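Shared workroom in Dorkusville gets a proper sorting-out

DORKUSVILLE – For as long as most people who use the building can remember, the back room on the ground floor of Tromgate has been where things go when somebody can't think where else to put them. That came to an end in September, when the small firms who share the room cleared it from wall to wall and started putting it back together a shelf at a time, and the mood in the hallway has been noticeably lighter ever since.

Tromgate is the old office building at the bottom of the hill, the one with the long ramp and the bicycle rack that leans a bit. Its tenants include Pimance, a bookkeeping outfit, and Palaniappan, a family business that repairs and resells office furniture, along with a handful of people who rent a single desk and a mailbox. All of them have a key to the back room, and over the years all of them had left something in it: paper towels, half-used bottles of spray, spare keyboards, a great many cables, and one very large artificial plant that has now found a happy home in the lobby.

Annapurna Rai has rented a desk upstairs for a good while now, and she was the one who finally sent the note around. She had gone down one morning for a bottle of hand soap and come back up 15 minutes later without it, and by her own account a little bit cross.

"I knew we had soap, because I had bought the soap," said Rai, laughing. "It was in there somewhere, behind the printer paper, behind somebody's fan, and I just thought, well, we are all grown-ups and we can do better than this."

The reply was quicker and kinder than she had expected. Palaniappan offered the loan of a van for whatever needed to go to the recycling center, and Pimance said it would put up 50 dollars toward storage if the others would settle on what kind. That last point took longer than the clearing itself. Some people liked baskets, some liked cardboard boxes with a label on the front, and there was a lively few days of notes pinned to the door before everyone came round to plastic bins with see-through sides, so a person can tell what's inside without lifting anything down.

Everything came out of the room and onto the tables to be looked over, wiped, and either kept or let go. Rai had made a list on the back of an old calendar, and by the time she drew a line under it there were 78 entries, from staplers to a box of light bulbs that fit no lamp in the building. Things that were used every week went into the bins, with the tall bottles standing up so their labels could be read. Things that were used once a year went on the top shelf. The rest went into the van, apart from a few odds and ends that people quietly claimed on their way back upstairs.
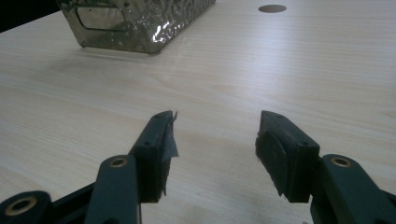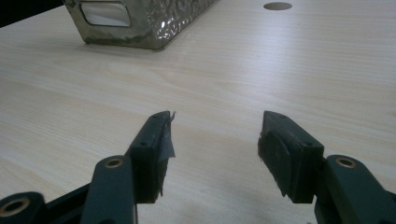
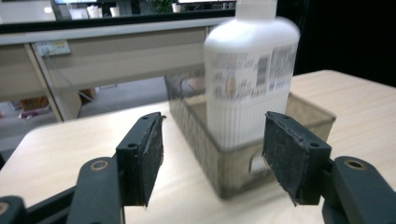
The light wood-grain tabletop at Tromgate.

One question that came up early on was what belonged in the room at all. The firms agreed that cleaning supplies and paper would be shared by everyone, with the cost split evenly, and that anything else would need a name on it. Food is not allowed, after what Rai would only call "the business with the oranges." There was some talk of a sign-out sheet for the tools, but that idea was put to one side for the time being, and so far the screwdrivers have been coming back all by themselves.

The tables are staying put, too, and this has pleased the people at Pimance, who now have somewhere to spread out a big mailing when the envelopes won't fit at their own desks. Palaniappan would like a corner for small repairs, a wobbly chair arm or a drawer that sticks, and has promised to sweep up afterward. A trial has been agreed on for the winter, with mornings for paper and afternoons for screws and glue, and everybody will see how they get along.

It hasn't all gone smoothly. The first set of labels fell off within days, the glue on them being no match for the plastic, and a second set had to be written out by hand. There were also 2 bins with lids that belonged to some other make altogether and would not close no matter how firmly they were pushed. Those have gone under the sink for rags, where nobody minds about a lid – and the rags, for once, are all in one spot.

Rai says the thing she has enjoyed most is how many people she has met over it. She had been nodding to some of her neighbors on the stairs without ever learning what they did all day, and now she knows who bakes, who has a new grandchild, and who has been hiding the good tape. A few of them have started having coffee together at half past ten, standing in the doorway of the back room with their cups, and she would be sorry to see that stop once the shelves are finished.

The last job on the list is the tall cupboard by the window, which has a lock and, at the moment, no key. Anyone who used to rent at Tromgate and may have carried it off on a key ring is warmly asked to drop it in the mailbox by the front entrance. The firms will meet again before the holidays to decide on paint for the walls, with pale yellow and a soft green both having their supporters, and tenants who would like a say can add their name to the sheet on the door.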